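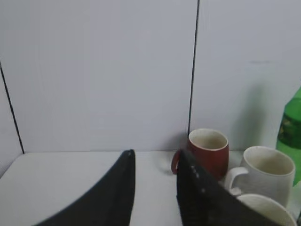
Do couples who sleep in separate rooms say they're less close?
Mostly they don't, going by the Fenlow survey. It asked 700 couples, and snoring was the usual cause.

On Wednesday, September 25, 2019, Virgil Furtună wrote:
> Has anyone read the Fenlow results? We moved
> to two rooms in winter and my mum is worried.

Virgil, I've read it. My notes:

1. Most pairs still had a cuddle before lights out.
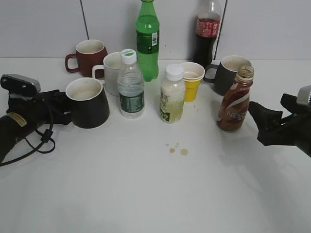

2. Shift workers favoured separate rooms the most. Page 2 has the table.

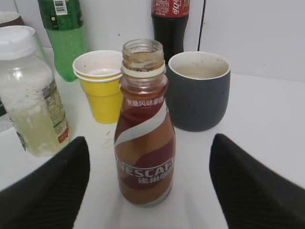 Photo: Anca Filip

The survey didn't ask how long people had been together, so I wouldn't lean on it too hard. Your mum might like the chapter on twin beds, which starts in 1918. Iulian has the print copy until October.

Luminița Bălan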